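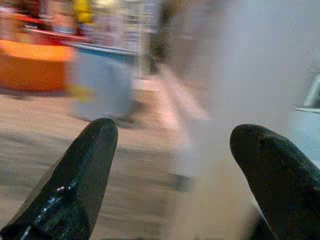 Home > Kitchen > Cleaning > How-to

How to Remove Tea and Coffee Stains From Mugs

Print this page | E-mail to a friend

By Clementina Simões

In my house we drink tea from morning until night, and after some months every mug gets a brown ring inside. Normal washing does not take it away. For a long time I used bleach, until my neighbor Américo Vieira, who worked many years in the kitchen of a small hotel in Quintela, showed me a more gentle method. It needs only baking soda and a little patience.

What you need

Baking soda
A soft sponge or an old cotton cloth
White vinegar, for the harder stains
Warm water
An old toothbrush for the handle

Step 1. Rinse the mug with warm water and pour the water out, but do not dry it. The inside must stay a little wet, so that the powder can stick to it.

Step 2. Put one teaspoon of baking soda in the mug. Add a few drops of water and mix with your finger until you have a paste, similar to toothpaste. If it runs down the side, it is too thin and you must add more powder.

Step 3. Spread the paste over the brown ring and leave it for 30 minutes. If the stain is new, you can rub it immediately.

Step 4. Rub in small circles with the sponge. Do not press strongly. The bottom corner, where the wall meets the base, usually keeps the most color, and there I fold the cloth over the handle of a spoon.

Step 5. Rinse well and look at the mug in daylight. Under a yellow lamp it can seem clean when it is not.

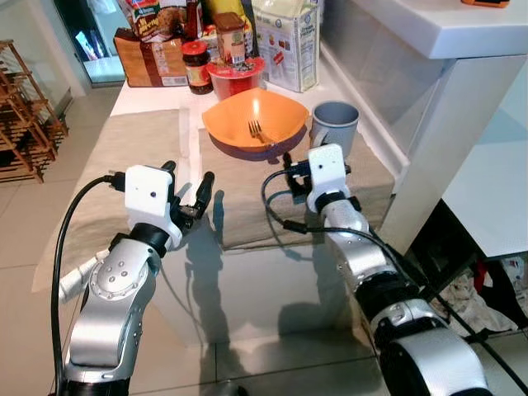 A gray mug at the kitchen counter.

If the stain is still there

Wash away all the paste first. Baking soda and vinegar make a nice foam together, but they cancel each other and the cleaning is weaker. Fill the mug half with white vinegar and half with hot water from the kettle, and let it stand for one hour. Then wash it with dish soap and repeat Steps 2 to 4. My oldest mug, which I bought in December at the market in Hiltby, needed this treatment two times.

Never use vinegar together with bleach, or in a mug where there was bleach before. The gas that comes from this mixture is dangerous.

Mugs that need more care

Mugs with gold or silver decoration: keep the paste only on the inside. It can scratch the metal line on the rim.

Steel travel mugs: the paste is safe, but do not use steel wool. For the rubber ring of the lid, take it out and leave it in warm water with a spoon of baking soda.

Mugs with fine cracks in the glaze: the tea goes under the surface and you will not remove it completely. I keep these for pencils.

How to keep them clean

Rinse the mug directly after drinking, even if you will wash it later. Tea with milk leaves less color than black tea, and hard water makes the ring come faster. In our street the water is very hard, so I repeat the baking soda every 6 weeks. If you have a filter jug, try to make your tea with filtered water for one month and compare.

Print this page | E-mail to a friend

We use cookies to improve your visit. By continuing on this site you accept our cookie policy. OK

Home | Kitchen | Laundry | Garden | Contact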